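Olby Leader-Follower Teaching Station
Two-arm demonstration rig for cloth handling, picking and light assembly
Part no. 373-T

Overview

The Olby station lets one operator teach a two-arm robot by moving a pair of small leader arms. Each leader has the same joint layout as the arm it drives, so the robot follows the operator's elbow and wrist as well as the fingertip position. Finger opening is set by a spring-loaded trigger on each handle. Joint positions, trigger positions and video are written to one time-stamped file per demonstration.

Hand guiding is also supported. In this mode the follower arms are released to gravity compensation and the operator moves them directly by the wrist. Hand guiding suits short, stiff motions such as placing a part in a fixture. For soft goods we recommend the leaders, as the operator's hands stay out of the camera view.

Bremcombe builds the station to order. Arms, leaders, control box and head camera are calibrated as a set before shipping.

What is in the box

Two leader arms with trigger handles and table clamps
Control box with power supply and emergency stop
Head camera on adjustable mast
Foot pedal, three buttons (start, save, discard)
Cable set, leader to control box
Orside recording software, one seat

Follower arms and grippers are listed separately. The station will drive any pair from the Jardine series; state the model when ordering. Mixed pairs are not supported.

Specifications

Working modes: leader-follower, hand guiding, replay
Recorded channels: joint position, joint current, finger opening, pedal events, video
Storage: some 2000 short demonstrations on the internal drive before export is needed
Leader cable length: 3 m
Leader arm clamp: fits table edges up to 9 cm
Replay speed: adjustable, up to the speed of the original demonstration
Emergency stop: cuts both arms together

Recording a demonstration

Set the item on the table inside the reach of both arms. Bring the leaders to the rest pose and hold them there until the status light is steady — the followers will not engage if any joint differs too far from its leader. Press start. Carry out the task at an even pace and return to the rest pose before pressing save. A failed attempt can be dropped with the discard button and does not use a file number.

For folding tasks, vary the starting shape and position of the cloth between demonstrations. A set recorded from one starting layout will replay well and train poorly.

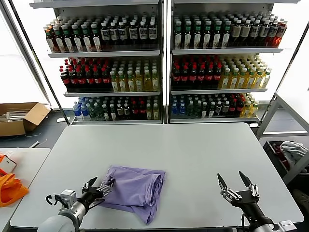

Grippers and Fingers

Narrow pointed fingers are the usual choice for fabric. They reach over a cloth edge with little clearance and let the operator work on one fold without disturbing the next. Each gripper uses two fingers on metal linkages. Replacement fingers are sold in pairs and are changed from the front with the gripper powered down. Run the finger calibration after every change.

Route wrist cables with enough slack for full rotation. A cable that pulls tight at the end of travel will show up in the joint current channel as a false contact.

Table and Surroundings

The station does not include a table. Use a flat, smooth top with a matte finish, in a color that contrasts with the items being handled. Shelving and stock may remain behind the work area provided they are outside the reach of both arms. Strong window light behind the table can be handled with the exposure lock in Orside; set the lock with the item in place and leave it unchanged for the whole set.

Ordering

Lead time is quoted with each order. Spare trigger springs, clamps and pedals ship from stock. Stations returned for recalibration must include both leaders and the control box — a single leader cannot be calibrated alone.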